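Pleleswood Makers' Help > Robots and automation > Teaching by demonstration

Hand guiding or remote control for teaching a bin picking task?

Asked by Obinna Okeke
Tags: demonstration, teleoperation, bin picking, grippers

Hello all, and apologies in advance for the length of this. I've been reading the older threads for weeks and I think I've reached the point where I need to ask.

We're teaching an arm to pick small mixed items out of a metal bin and put them in the one behind it. So far everything has been done by hand guiding: one of us takes hold of the wrist, walks the gripper down to an object, closes it with a foot switch, and carries the whole lot over. I've done 86 of these myself and my shoulder would like me to stop. The recordings look fine when I play them back, but the policy we train on them has a habit of coming down at a slant and then dithering just over the object, as if it were waiting for somebody to give it a nudge. Well, somebody always did!

My colleague would like to switch to driving it remotely with the Sarkus hand controller. I had a go and was dreadful at it. I couldn't judge the height at all, and I came down on the bin floor more often than I'd like to admit. So, do I persevere with the controller, or is there some way of making the hand-guided recordings better? And would it be foolish to mix the two?

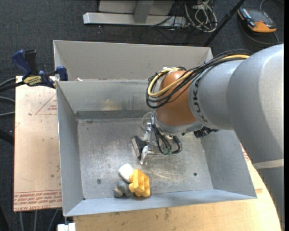
Réka Sipos: Persevere with the controller, I'd say, and I promise the height business gets better. When you hold the wrist yourself you feel the contact through your own arm, and none of that feeling ends up in the recording. The policy only gets joint positions and whatever the camera saw, and the camera probably saw a good deal of you as well — your sleeve, your elbow, the top of your head when you leaned in to look. Then you step away for the real run and the view is quite different from anything it was taught on. I would bet on that for the dithering before I blamed anything else.

What helped us at Veres was making the controller slow. Ours came set far too lively, and a small twitch of the thumb turned into a lurch. Turn the scaling right down, and set a floor limit 3 millimetres above the metal so that a bad moment costs you nothing. After that, practise without recording. I had each new person do 17 throwaway picks before we kept a single one, and you could watch their shoulders come down from their ears by the end of it.

Try to drive while looking at the camera view, too. It's horrible for the first morning, I won't pretend otherwise, but if you steer by peering over the side then you're using information the policy will never have.

As for objects bunched up against a wall, please do record plenty of those. People tend to tidy the bin so that every item sits nicely in the middle, and then wonder why the thing is hopeless at corners. Come down beside the group, nudge one item away, pause, then close. If you fluff it, leave the fluff in as long as you recover, as the recoveries are some of the most useful bits you'll collect.

Your old recordings needn't go in the bin (sorry). I'd keep the gripper paths for working out sensible approach angles, and leave the camera footage out.

Second answer, from a guest

Mixing is fine, we mix all the time. Just label which is which. Also check your foot switch for lag. Ours was late closing and it took ages to spot.

Third answer, from stultberg_bench

I'd go a little against the grain and say don't throw your energy into numbers yet. We collected 4000 demonstrations one winter with several people driving, and everybody had their own way of going in. One came straight down, another swept in from the side, and I used to rotate the wrist far earlier than I needed to. The policy tried to be all of us at once and it was a sorry sight. When we started again with one agreed approach for each kind of object, a much smaller set did better.

So before you record anything more, sit down with your colleague and a cup of tea and settle how you're both going to do it. Write it on a card and stick it by the controller.

Comment from Obinna Okeke

Thank you, all three of you. I've turned the scaling down and it's already far less frightening. The foot switch was laggy as well, so the guest gets a biscuit. Réka, did you lock the wrist rotation while people were practising, or leave it free from the start?

Comment from Réka Sipos

Locked for the first few, then free. Some people never wanted it unlocked, and for the rounder objects I let them be.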